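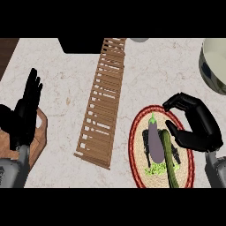 Marble counters and lemon juice – worth sealing?

gremik_83
We're redoing the kitchen and my wife wants white marble. The quote came in at 3,000 installed. I cook with lemon and vinegar most nights. Does sealing stop the marks or not?

Farzana Mondal
No. Sealer slows down stains like oil and coffee. Acid etches the stone itself, sealed or unsealed. Mine has dull rings by the sink from the first month.

vieira626
Disagree that it matters much. Get a honed finish and you barely see the etching. I've had honed marble for six years, two kids, tomato sauce everywhere. I wipe it up and move on.

Farzana Mondal
Honed hides etching but it picks up oil faster. I had a honed sample and a butter wrapper left a spot overnight.

vieira626
Was the sample sealed?

Farzana Mondal
No, fair point.

Benedito Araújo
I'd go quartz. I install both and most of my callbacks are for marble. If you're set on it, keep a wood board out and cut all your citrus on that. Reseal when water stops beading.

vieira626
Quartz doesn't like hot pans though. I've seen a scorched one.

gremik_83
Thanks all. We're asking the yard for a honed offcut and I'll leave half a lemon on it for 42 minutes – that's how long our rice takes. Will post how it looks after.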